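The Man Who Sold His Desk Chair

I met Severyn Pylypenko at a coffee place in Farnau, and he was already on his second cup and talking before I sat down! He spent years doing bookkeeping from home, and he gave it up to bake bread full time. So of course I wanted to know how that happened.

"My wrist hurt and I was bored," he told me. "I baked at night because I couldn't sleep, and one morning there were 29 loaves in the kitchen."

He sold them to the neighbors (all of them, by lunch). These days his little bakery is called Zinwood, and last year he paid off the oven, the last $3,623 of it in one go. He still grins when he says the number.

I asked if he misses anything about the old job. He had to think.

"The quiet, maybe. And being warm in October. The back door of the bakery is always open, so you freeze on one side and roast on the other."

His old boss, Wayne Mottram, stops in for rye on Saturdays and still asks him tax questions over the counter. Severyn answers them, too, but he charges two dollars extra for the loaf.

What about people who want to try it themselves? "Get up at four for a month first," he said. "Just get up. Don't bake anything. See if you still like me after that."

I bought a seeded loaf on the way out and ate the heel of it in the car.

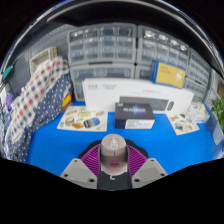

A computer mouse on a blue tabletop.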